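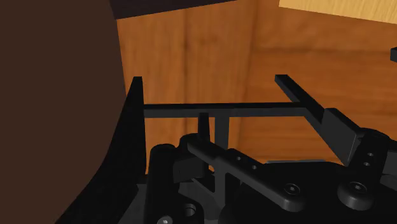 Open days should show the simulator

Sondby opened its Tirano cell to visitors in March and ran the demonstration in simulation. Several guests grumbled. I think the choice was sound.

A hardware demo shows one rehearsed grasp. The simulator logged 309 attempts, and we could ask for any of them. What mattered to me was clutter: a table apron that blocks the view, chair legs close behind it, small items resting on a seat.

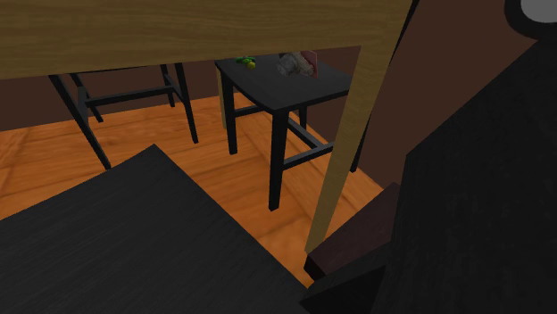 Of those attempts, 217 met the grasp criterion. Sondby published the rest by failure type, with 36 put down to occlusion. Friction modelling remains weak, and I would want 60 matched hardware trials before trusting the rate.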